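Storden Releases Results of Simulated Kitchen Chore Trials

TISTGATE – Storden, a developer of test software for robot arms, has released the results of its August trials on household chores. The company ran 1,714 attempts in simulation, each asking a single arm with a two-finger gripper to complete one short task on a cluttered kitchen surface. The arm completed 1,293 of them without a reset.

The tasks were limited to picking up, moving and setting down common items. No attempt involved liquids, knives or heat. An attempt was scored as complete only if the item came to rest in the target area and no other item was knocked over.

"A success rate like this is useful to an engineer and not yet useful to a household," said Gemechu Negussie, who directs testing at Storden. "A person clearing a counter does not expect to start over one time in four."

Of the attempts that failed, 334 ended with the gripper closing on the wrong spot or touching a neighboring object on the way in. The rest were timeouts or drops. Round items placed close to larger objects gave the most trouble. The wrist view shows little of an item once the fingers are near it, and the control software has to work from a partial outline.
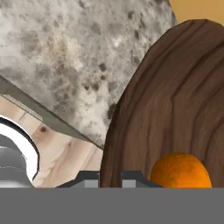
Page last changed: August, 4:15 p.m.

In the rendered wrist view, an orange sits beside the open gripper fingers, in front of a large dark brown wooden object. Only the top of the fruit shows above the gripper body.

The trials compared 2 control programs, Gelex and Żak, on the same set of layouts. Gelex plans the full motion before the arm moves. Żak corrects the path as new views come in. Żak was slower but made fewer contacts with neighboring objects. Storden has not combined the two and does not plan to do so before the next round.

Results in simulation do not carry over directly to real counters – friction, lighting and soft packaging are all simplified. Storden makes no claim that either program is ready for home use. Shop-floor work with fixed part positions is a nearer target, and the next trials will cover bin loading and shelf restocking.

The task list and scoring rules are available on request from the Storden test office in Tistgate.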